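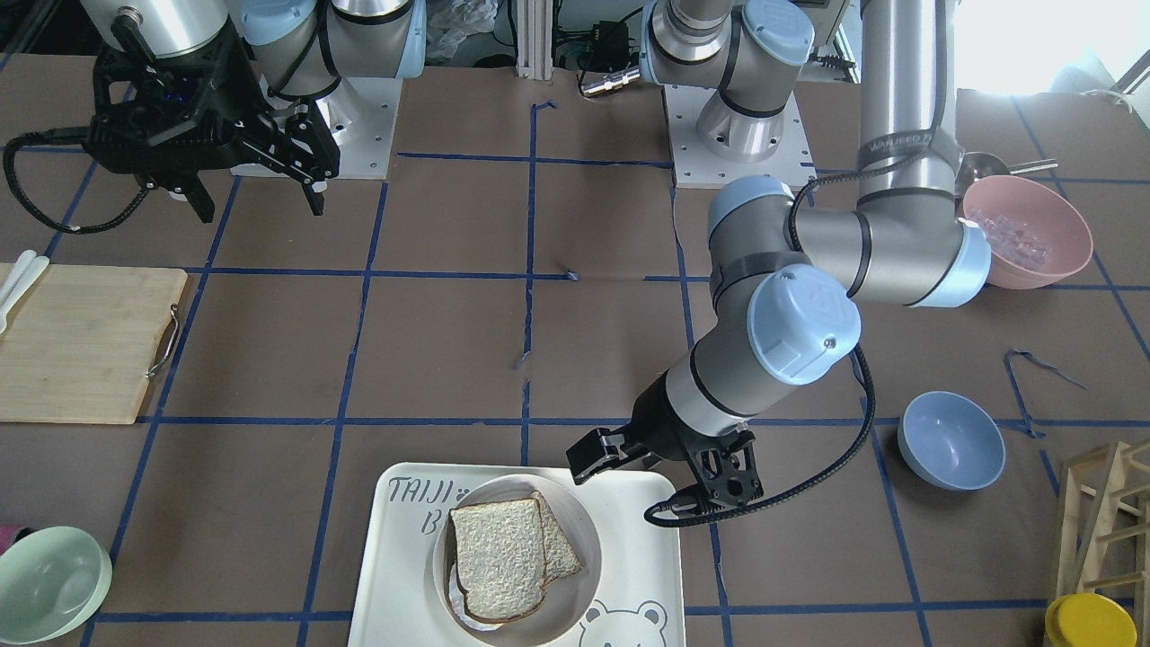

Brown top, blue tape grid

Filed under: List Archive > Breakfast & Brunch

Hi all, catching up on the egg thread. Līga Pētersons wrote:

> I can't get a runny yolk with set whites at Rirkau. We're at
> 4000 feet. Does altitude matter for frying?

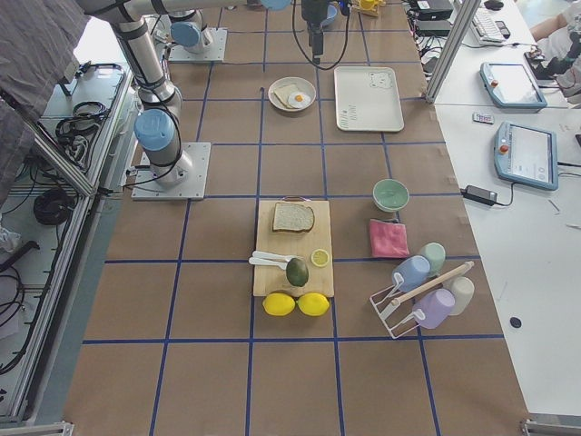
Hardly at all, Līga! Boiling is where it bites you (I lived up in Vesen for six years and my soft-boiled eggs were a disaster), but a frying pan gets as hot as you let it. I'd go low, lid on, 2 minutes, then peek. My old Busetti pan has a glass lid, so I just hover over it like a hen.
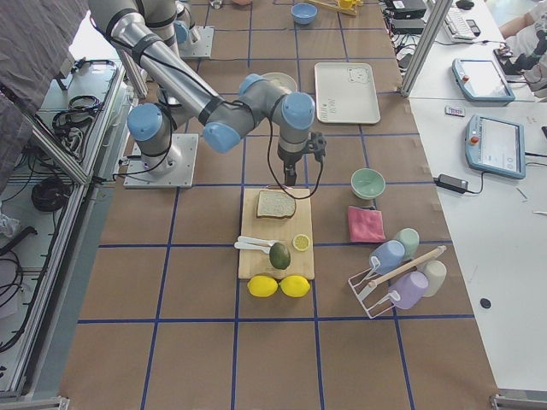

Cutting board, center of the bench

Two more things, while I'm typing:

1. Toast first! It can wait, the egg can't.
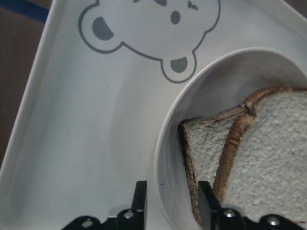
2. Butter, please, and plenty of it. I know the Wolde crowd swears by oil, and they're welcome to it.

Let me know how the next batch goes!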